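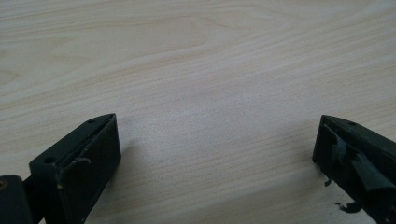 Light wood tabletop with a fine, wavy grain.

Two-Household Logistics: Storage, Laundry and Kitchen Setup for Shared Parenting

By Evanthia Manolakis
Filed under: Home Systems

The following applies to households where one or more children alternate between two addresses on a fixed schedule. It covers physical items only. Scheduling, support payments and the wording of a parenting plan are outside its scope, and where a court order says something about property or medication, the order governs.

Terms used on this page

Fixed item: stays at one address permanently. Each home has its own.
Traveling item: moves with the child at every exchange.
Floating item: was meant to be fixed and has started to travel. Most two-home problems involve floating items.
Exchange: the point at which the child moves from one home to the other, whether at a door, at school or in a parking lot.

Sorting the items

Work through one room at a time with a sheet of paper ruled into three columns: fixed, traveling, undecided. Write down categories instead of single objects ("socks," "winter outerwear," "bath things"). Leave the undecided column alone until the schedule has run through one full cycle. By then most entries will have sorted themselves.

Items that should be fixed in nearly every case:

Toothbrush, toothpaste, hairbrush, comb
Underwear, socks, pajamas
Bedding and towels
Night light
Basic school supplies (pencils, glue, ruler, scissors)
Rain jacket
Fever thermometer
Phone or tablet charger

Items that usually have to travel:

Eyeglasses, retainers, hearing aids
Prescription medication, unless the pharmacy will split the fill
School bag and school-issued laptop
Musical instrument
Team uniform
The one stuffed animal or blanket the child sleeps with

The traveling list should fit on an index card. If it doesn't, look for entries that can be duplicated cheaply. A second charger costs less than one extra drive across town.

Clothing quantities

On a week-on, week-off schedule, 6 complete outfits per home will carry a school-age child through with one midweek wash. For shorter rotations the same number allows a wash to be skipped. Toddlers need more bottoms than tops. Teenagers will ignore the count, and it is simpler to let their clothing travel in a duffel and fix only the underwear and socks.

Coats are a frequent source of trouble in February, when a child leaves one home in a heavy parka and comes back in a fleece after a warm afternoon. Buy the second winter coat used, one size up, and assign it to whichever home the child leaves from on school mornings least often. Boots can be handled the same way. Gloves should be bought in one color, several pairs at a time, and divided without further record keeping.

Marking

Mark fixed items by home if the child is old enough to pack alone. A dot of laundry marker on the care label is enough: one dot for one home, two dots for the other. Avoid initials of either parent and avoid printing an address on anything worn outside. For plastic goods, a small square of colored electrical tape on the base holds up through hand washing and can be removed with rubbing alcohol.

Don't mark toys. A toy belongs to the child and goes where it goes. If a set has many small parts, keep the set in a lidded bin and agree that single parts don't leave the bin's address.

Laundry between homes

The rule that produces the fewest messages is that clothing is washed where it comes off. Whatever the child wears on arrival is laundered at the receiving home and then returned, worn or packed, at the next exchange. Sending dirty laundry back in the bag leads to mildew in gym clothes and to arguments about who is doing the washing.

Set up a return basket near the door. Any item that belongs at the other address goes into it straight from the dryer, folded or not. Empty the basket into the travel bag the night before the exchange. If the exchange is on a Sunday, do the last load on Saturday morning and leave the final day free of drying racks.

Skin that reacts to detergent needs the same detergent at both homes. The same applies to fabric softener and dryer sheets, which are often overlooked when a rash is being traced. Use an unscented product in both places for one full rotation before drawing any conclusion. A rash that persists or spreads is a matter for the child's doctor.

The travel bag

Use one bag. It should open flat, have a rigid base and be light enough for the child to carry when full. Two bags are acceptable where sports gear is involved, with the second reserved for that gear and left in the car or the entry.

Pack in this order:

1. Shoes and anything heavy, at the base.
2. Return-basket clothing.
3. School papers in a stiff folder, upright along the back panel.
4. Medication and glasses in a hard case, in an outside zip pocket.
5. The sleep item, last, on top.

Tape a copy of the index card inside the lid. Slide it into a clear sleeve first or the ink will smear. Replace the card when the list changes and throw the old one away.

Medication

Keep the original labeled container. Don't decant into an unlabeled box for the ride. A log travels with the container: a folded sheet showing date, time, dose and the initials of the adult who gave it. Write the entry immediately after the dose. Over-the-counter fever and allergy products are fixed items and should be the same strength in both homes, particularly liquids, where concentration varies between products. Check with the pharmacist if the two bottles don't match.

Refrigerated medication travels in an insulated pouch with a cold pack wrapped in a dish towel. It must not rest directly against the pack. Ask the pharmacist how long the product may be out of the refrigerator and write the answer on the log.

The second kitchen

A parent setting up a new kitchen from nothing tends to overbuy cookware and underbuy storage. The minimum that will feed one adult and two children without daily frustration:

One large skillet with a lid
One medium saucepan
One stockpot
Rimmed baking sheet
Chef's knife, paring knife, bread knife
Two cutting boards, one kept for raw meat
Colander
Mixing bowl
Measuring cups and spoons
Can opener
Lunch containers

Hold off on small appliances until the need shows up twice in one week. Dishes can be open stock from a discount store. Plain white is easiest to replace after breakage.

Shop for perishables the day before the children arrive. In the off week, cook in full batches and freeze in flat, labeled bags. I keep 21 portions in a chest freezer, which covers every dinner on the children's nights for three weeks if I pair it with bread and a vegetable. Chili, meat sauce, split pea soup and shredded chicken freeze well. Cooked potatoes turn grainy. Rice is acceptable if it's cooled quickly, frozen the same day and reheated until steaming throughout.

Milk and bread are the two things most often missing after an off week. Bread freezes. Milk can be frozen as well, with headspace in the container, and shaken after thawing in the refrigerator. It's fine in cereal and less pleasant in a glass.

Homework surface

Give the child the same place to work at every visit, even if it's one end of the dining table. Wipe it with a damp cloth wrung nearly dry, then a dry cloth, following the direction of the grain if it's bare or oiled wood. Keep supplies in a caddy that can be lifted off at mealtimes. A desk mat is worth having where markers or a compass are used.

Paperwork and the shared record

School forms arrive at one address and are needed at the other. Photograph each form on the day it arrives and place it in a shared folder both parents can open. File names should start with the school year, then the subject: permission, medical, grades, lunch account. Paper originals go in the stiff folder and travel.

For physical goods, a shared list is useful for the first few months and then becomes a burden. Limit it to items that cost enough to be worth replacing jointly, with three fields: item, current home, who paid. Keep remarks out of it. A record of a bicycle should read like a record of a bicycle.

Recovering floating items

Ask for items in one batch, once per rotation, in writing. A workable format:

"For the next bag: blue rain jacket, library book, left shin guard."

Don't ask the child to locate or carry the message. If an item hasn't come back after two requests, replace it and move it to the fixed column. Shin guards, water bottles and swim goggles are almost always cheaper to replace than to pursue.

Seasonal check

Twice a year, empty the child's drawers in your home and sort by size. Outgrown clothing goes to a sibling, a donation bag or the other home if it was theirs to begin with. Check coat sleeves, shoe length and swimwear, then recount outfits. Check expiration dates on medicine and sunscreen at the same time, and test the night light.

Related pages

Labeling a Pantry Shelf
Freezer Inventory for Small Households
Removing Marker From Upholstery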